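February — handheld gripper purchase, notes for next quarter

Remaining in the equipment line: 2,674. That has to cover grippers, spare fingers and the test objects. The wrist camera mounts are on Madalena's line and stay there.

Quotes so far

Skirnik: 763 per handheld unit, fingers included, lead time 30 days. Spare linkage sets quoted separately, no price yet.
Wesero: cheaper unit, but they will not sell fingers without a full head. Ruled out unless they change that.
Teixeira: machine shop only. Could do bushings and pins to our drawing. Ilídio has the drawing.

3 Skirnik units come to 2,289, which leaves 385 for everything else. Tight if shipping is not included. Asked, no answer yet.

Wear parts

Pivots are what I would stock first. Play at the inner links shows up at the fingertips and we end up recalibrating the opening width. Fingers next. Printed spares are fine for bench work — do not order molded ones until the pad shape is frozen.

Soft objects

The Rulta set is all rigid blocks and cylinders, so plush has to be bought separately. Want both short and long pile. Long fur closes over the fingers and hides the contact area from the camera, so width readings need to be logged along with the video. Trim and cuffs should be on the list too, as a separate grasp target. 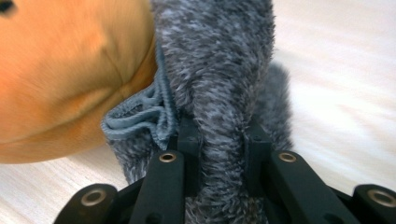

Open items

1. Shipping cost from Skirnik, in writing.
2. Ilídio to send the pin drawing to Teixeira and ask for a price on a small batch.
3. Madalena Prata to confirm whether plush goes under consumables. If yes, the 385 stays whole for spares.
4. Hold the order at 2 units if linkage sets come in above what is left.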